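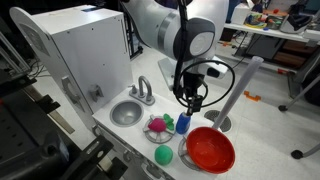

Gripper trial in the Kaldale lab

In May we started to compare two sets of fingers for the small gripper on our play kitchen station. The first set is the slotted one we have used all winter. The second comes from Niskanen and has a softer pad on the inside.

The test is simple. The arm must take a small object from the countertop, lift it, and put it down beside the sink. Each set of fingers gets 20 attempts per object, and the operator is not allowed to move the object between attempts. The toy radish is more difficult than we expected, as its leaves turn the whole thing when the fingers close. Small cylinders are easy for both sets. The frying pan is still open — with the slotted fingers the long handle rotates slowly when the arm goes up, and we want to try a lower speed before we write down a result.

We also changed the controller settings from Taltunel, so please do not compare the new numbers with those from last year. Vilja Jääskeläinen keeps the log and can give you the old settings if you need them.

The next session is on Monday in the afternoon. If you have a gripper that fits our wrist plate, you are welcome to bring it, but please tell Vilja first so that she can reserve time on the arm.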